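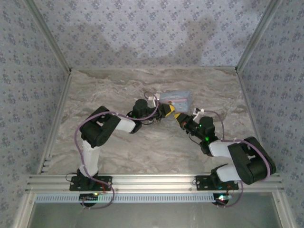
Trover asked after the last report whether we could say less about what the arms are doing and more about what it takes to keep them going, and fair enough, that's where most of the hours went. So this one is nearly all upkeep. Sorry in advance for the amount about cables!

The two-arm cell (we call it Jokero, the name has stuck) has now done over 700 hours since it was put together in November. Both arms are still on their original mounting plates on the front rail, and I'm glad we went for a grooved rail, as sliding a base along and bolting it down again is a ten-minute job. We did exactly that with the left one in spring, when the two grippers couldn't quite meet where we wanted them.

Now, the purple cables. The first set from Sullon were too short and kept tugging at the connector by the wrist whenever the elbow opened right out. The ones we run now are long enough to loop over the forearm and elbow with plenty to spare, and we've not had a dropped connection from that end in weeks. The price of that is slack, and slack gets about. I've tried clips (they popped off), and soft ties, which are better, but I'd like to spend a little on proper sleeves. It's in the costs below.

The yellow gripper tips wear faster than I'd promised you. I had put them down as good for 200 hours and the right-hand ones were going smooth well before that. We swap all 4 together now and then redo the zero position on both arms, and I've written the steps on a card by the cell so it gets done the same way whoever's in.

The right elbow had a nasty knock in it in early summer. I took the cover off expecting a bearing and found a screw that had backed out. Threadlock, new screw, quiet again. I've since gone round the other arm and done the same there.

Still to do: the thin wires under the plates need tidying, and Won haven't sent the spare wrist motor.

Costs to come, all inside the budget you agreed: cable sleeves, 6 sets of tips, the motor when it turns up.

Report sent 14/08/2020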